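Flokcombe Laptop Sleeve Demonstrations

Data card, revised Aug 27, 2018
Maintained by Agnese Avotiņš and Birutė Jaunzems

Flokcombe holds 2,690 demonstrations of two robot arms handling a laptop and its soft sleeve on a tabletop. A person drives both arms by remote control from start to finish. No part of an episode is scripted.

Each episode has one view from the head and one from each wrist, plus joint positions, gripper opening and the operator's commands. All streams share one clock. Wrist views blur when the arm moves quickly. We have left those stretches in, so filter them yourself if your model can't cope with them.

Other household items may be on the table. They are part of the setting and have no labels.

Wrist view first, then head view.

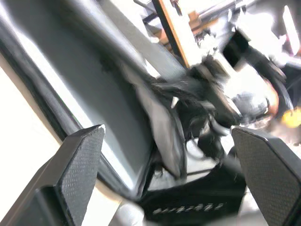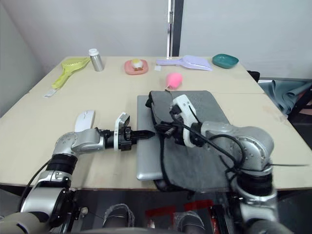 Why are failed attempts kept in the set?

A policy trained only on clean runs has little to go on once the cloth slips or folds under itself. The failed attempts show how an operator lets go, finds the edge again and carries on. They are marked in the outcome column and can be dropped with one filter.

Splits

train: 2,000 episodes
test: the remaining 690

The split is by operator. There are 17 operators in all, and the ones in test do not appear in train.

Known problems

Gripper opening is recorded as commanded, so it does not show how far the fingers closed on thick fabric.
In 40 of the training episodes the left wrist stream starts late. The file late_start.txt lists them.
Operators who learned on the older Gasser controls tend to move one arm at a time.

Loading

Use the Urnix reader, version 2 or later. Older versions swap the left and right arms without a warning. Send corrections to Birutė with the episode number in the subject line.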